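Search this journal Enter keywords
February
Kirsten Leclerc and Kirsten Grewal

4. Who comes to the Sunday matches, and why they stay

We turn now to the part of the study that we enjoyed the most, which was simply asking people in the stands how they came to be there. The women's handball club at Ekenstead has played its home matches in the same hall for many seasons, and for most of that time attendance was recorded only as a number in the back of the scorer's book. When we added up those entries for the season under study, we arrived at 3,209 admissions across 21 home matches. That told us a good deal about how busy the hall was and very little about the people in it, many of whom (as we soon learned) had been admitted again and again.

We therefore handed out a short questionnaire at the door and collected 200 completed copies. We also sat down with 28 regular spectators for longer conversations, usually over coffee in the lobby and sometimes well past the final whistle. The wording of the questionnaire was borrowed in part from our earlier work on the Plevenitz rowing club, with the questions about weather taken out, and readers who know that paper will recognize the order in which the topics come up.

The first thing to say is that very few of the people we talked with described themselves as handball fans at the start. They came with a sister, or a coworker, or a child who had been given a ticket at school, and they spoke about their first match with a kind of fond confusion. One woman told us she had spent the whole first half waiting for somebody to explain why the goalkeeper kept leaving. She has since missed only one home match, for a wedding, and she was still a little sore about the date.

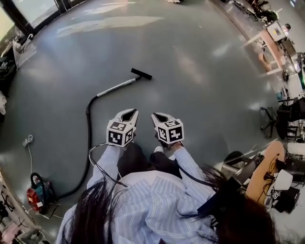

Figure 3. Upper-body view, looking down, with a gripper held in each hand and a marker cube mounted on each.

What kept people coming back was harder to pin down, and we would like to be careful here. Pelletier argues that loyalty to a small club grows mainly out of winning, and that women's teams suffer when results are poor because they have less history to lean on. Our conversations don't sit easily with that view. The team lost more often than it won during the season we followed, and when we asked about memorable afternoons, people were just as likely to bring up a narrow defeat as a victory. They remembered who had been sitting beside them, too, and in a surprising number of cases they could tell us what that person had been eating.

We don't wish to make too much of this. People who agree to stay behind and talk for an hour are the ones who already like being in the building, and anyone who drifted away after one or two matches was out of our reach. The questionnaire helps only a little, as it was filled out at the door by people on their way in. The season ticket records kept in Skukico, the club's booking system, might have let us follow those who stopped coming, but single tickets sold at the door leave no name behind, and we come back to that difficulty in Section 6.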